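November, 4:40 p.m.

Budget numbers for the Odstead cell are due before the break, so most of today went to the spreadsheet and the rest to the sim. Two lines are still open: the gripper fingers and the table. Aldo Sorrentino wants both closed by the end of the month.

1. Fingers

Stulemon quotes $507 for a set of longer fingers, delivery not included. The question is whether we need them or whether the stock fingers will reach the floor of a basket this deep. I loaded the purple basket with two pieces of fruit and looked at clearance at the rim first.

With the fingers open and one on each side of the right edge, the rim is the thing to worry about. A small error in x and we close on plastic. 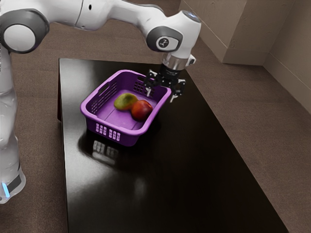 2. Approach and table height

Same basket, fingers inside the far rim and still well above the fruit. The back wall is the tight side. The mango lies on its side and the red one is right up against it or close to it, so whichever goes first, one finger has very little room to get down. Longer fingers would keep the gripper body higher over the rim but do nothing for the gap between the fruit. Narrower tips might. I asked Stulemon for a price on those too.

The glossy black tabletop is a sim default. I don't want it in the real cell — the reflection of the basket slots will cost us time on the vision side. Motaung has a matte top at a fair price, with a lead time of 3 weeks. I put it in the plan.
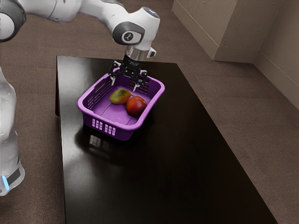
3. Where the money stands

Ceiling is $3,000 for everything that isn't the arm. The table and one set of fingers fit. A second set as a spare fits only if the Wikedside mounting plate moves to next year, and Aldo has said no to that once already. Will ask again with the lead times in hand.

To do: rerun the descent at 2 table heights, get shipping from Stulemon in writing, fix the tax formula on the second tab. Left at 6:15.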